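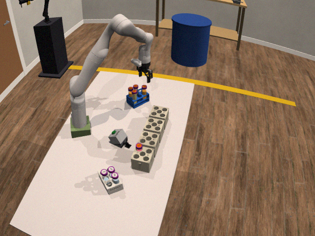 3. Filing order and the paper slip

3.1 The three rooms

The study took in three sample rooms served by the same courier run: the health centre at Prurkedthorpe, the smaller branch surgery at Tanolwood, and the shared holding room at the depot where the run ends. All of them keep blood samples for a short time before they go on to the main laboratory, and all of them use a paper slip for each sample. The slip gives the patient's initials, the time the sample was taken, the test asked for and a place code. The place code is the only part of the slip that the receiving staff write themselves, and it is the part that this section deals with.

A place code is made up of a rack number and a position within the rack. Staff at Prurkedthorpe write the rack number first. Staff at Tanolwood had no fixed rule when the study began, and slips from the same morning could be found written either way round. The depot copies whatever it is given into Prondeck, the stock program used across the run, and Prondeck will accept both forms without complaint as long as the numbers fall within the range it expects. A code written the wrong way round can therefore pass through the whole chain and only come to light when someone goes to fetch the tube.

We looked at 499 slips, collected over almost five months. Slips with no place code at all were left out, as were those torn or stained so badly that the code could not be read. Each remaining slip was matched with the Prondeck entry made from it. Where the two did not agree, we asked the member of staff who had made the entry what they remembered of it, though in most cases they remembered little, and we have not leaned on these accounts in what follows. 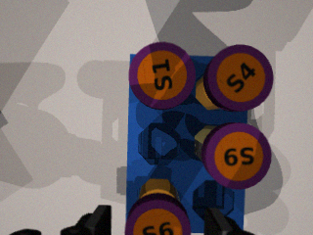
Rotated labels were a smaller source of trouble than we had expected. Several staff told us before the work began that reading a number the wrong way up was the main reason for a wrong entry, and the training notes at Tanolwood give a good deal of space to it. In the slips themselves we found few cases that could be put down to this. Staff who met an awkward label tended to stop and turn their head or the rack, and the short pause seems to have been enough. Mistakes were made far more often with labels that were plain and easy to read, at times of day when the room was busy.

The busiest time in every room was the hour before the courier called. At Prurkedthorpe this fell late in the morning, and at Tanolwood early in the afternoon. The depot had a second busy spell when both deliveries were being entered together. Handwriting on the slips got worse during these spells – letters ran into each other and the stroke between the rack number and the position was often missed out. Without the stroke, a two-figure code can be read as a single number, and Prondeck will take it as a rack number if it can.

3.2 Direction of numbering

Wongsuwan's earlier report on the Prurkedthorpe room pointed out that the shelves there had been numbered by different people over several years, and that the direction changed from one wall to the next. Napaporn Wongsuwan kindly let us use the floor plans from that work. They show shelves numbered from the door inwards on one side and from the window outwards on the other, with the two runs meeting at the sink. Staff who had worked in the room for a long time had no difficulty with it. Those who came in to cover holidays did, and they said so.

The same point holds on a smaller scale for racks on a bench. A person standing in front of a row of racks will usually take the one on the left as the first unless there is something to tell them otherwise. If the row has been numbered from the right, the reader has to go by the printed numbers alone, and during a busy spell people do not always do so. They count along from the end. We saw this for ourselves at the depot, where a clerk filling in slips looked at the row once and then wrote the rest of the codes from memory. 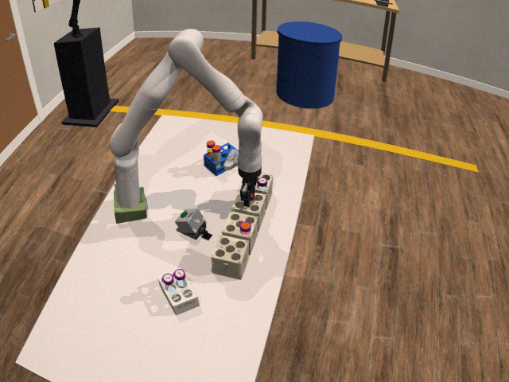
Seven of the wrong entries at the depot were of this kind. In each of them the position within the rack was right and the rack number was the one that would be reached by counting from the other end. None of them led to a sample being lost, but each meant a search, and in one case the courier left without the tube and it had to wait for the next run. Tanolwood had fewer such entries. Its racks stand in a corner and can only be approached from one side, which may have helped, although the room also handles far fewer samples and we would not wish to make much of the difference.

The case of a row numbered from the right is worth setting out, as readers used to the more common layout may find it hard to picture. Figure 1 gives the layout as it meets a reader facing the numbered sides.

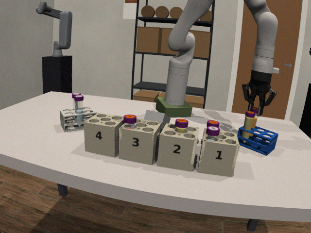 Figure 1. A row of four tube-holder blocks numbered in descending order from left to right, with block 4 at the left and block 1 at the right.

3.3 The Yimyam slip

Part of the way through the study Tanolwood moved to a new form of slip, known locally as the Yimyam slip after the print shop that supplies it. The place code on this slip is written in two separate boxes, with the words "rack" and "place" printed above them in small type. The boxes are the same size as each other. Staff liked the new slip on the whole, and the missing stroke between the two numbers stopped being a problem as soon as it came in.

It did nothing for mistakes of direction, nor was it meant to. A clerk who has counted along from the wrong end will write the wrong rack number in a box as readily as on a line. The depot manager asked for a small arrow to be added beside the rack box, pointing the way the numbers run, and a trial printing was made. The arrow could not be used at Prurkedthorpe, where the direction depends on which wall one is facing, and the trial slips were used up as scrap.

Two practical matters affected the collection of Yimyam slips. The paper is thinner than the old stock and the carbon copy was sometimes too faint to read, so for these we worked from the top sheet when it could be found. The pads were also glued along the short edge at first, and slips came away in clumps. Later pads were glued along the long edge. Slips from both kinds of pad are treated together in Section 4.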